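Let the Robot Club Be Slow

By Rosalía Cantero
Filed under: Opinion, Schools
6 comments

The school board in Drumley will decide in November whether the robotics club at the high school keeps its Wednesday hours in the lab. The proposal in front of them would cut the club's open sessions in half and put the money into a competition team. I have a daughter in the club and I teach shop part time at Stelden Middle School, so I am not a neutral party. I think the proposal is a mistake, and I would think so if my daughter had never picked up a screwdriver.

I should say what the club does now. There are 39 students on the list, and on a normal Wednesday a little over half of them show up. They work with two arms and a pair of grippers. The tasks are small. Pick up a block and set it down in a box. Hold a cloth at one corner while the other gripper takes the next corner. A student drives the arms by hand, the computer records the motion, and later the students train a program on the recordings and see what the arms do by themselves. Then they start over.

The objection I hear most is that the students are not building anything. A parent at the last meeting said her son had spent a whole semester putting a block in a cardboard box. I understand why that sounds bad. I watched one of those sessions from start to finish, and for the first half hour I was bored too.

What changed my mind was the arguing. Two sophomores disagreed about whether the block should always start in the same spot. One wanted it in the same place each time because the arm did better that way. The other said the arm was only learning the spot and would fail as soon as somebody bumped the table. They moved the block and ran it again. The arm missed. They wrote down what happened and spent the rest of the afternoon collecting new recordings with the block in different places and at different angles.
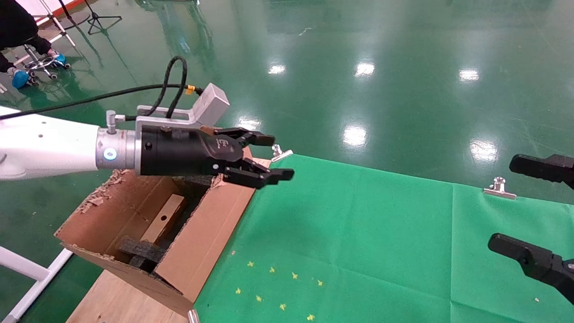
I have taught shop for 13 years and I rarely get that out of a project with a kit and a set of instructions. With a kit, the student finishes and wants to know what grade it is. Those two had no grade coming. They had a result they didn't like, and they had to work out which of their own choices had caused it.

The competition team would be a different thing. I judged at the regional meet in Bratidport two years running, and I enjoyed it. The kids are sharp and the matches are fun to watch. But a season runs on a calendar, and the calendar decides what gets learned. By the second month most teams have settled on a design and a driver. The driver drives. A few others repair things. Everybody else makes posters or carries batteries. I saw teams of fifteen where four students touched the robot all day.

A team also costs more than people expect. The proposal sets aside $1,383 for the first year, for registration and travel. It says nothing about spare parts or about a bus if the team gets past the first round. The club's biggest expense last year was replacing cables. Its boxes come out of the recycling and its cloth comes from the remnant table at the fabric store.

I will grant the other side two points. The first is that competitions bring in students who like to win, and some of those students would never sit through an afternoon of moving a block. The second is that a trophy is easy to explain to taxpayers and a folder of recordings is hard to explain. Mr. Mekonnen, who runs the club, could do more about the second one. He keeps good logs, and hardly anybody outside the lab has read them. An open afternoon each semester would help, with students at the controls and parents allowed to take a turn. I took a turn. It took me six tries to close a gripper on a block, and I have worked with my hands all my life.

If the board wants a team, it should pay for one separately and let students choose. There is room in the building for both. The lab is free two other afternoons a week, and a team could use those without touching the hours the club already has.

The board's job is to ask what students get for the money, and I hope they will visit on a Wednesday before they vote. The club meets at 3:15 and the door by the gym is unlocked. They should plan to stay the full two hours, and they should ask the sophomores about the block.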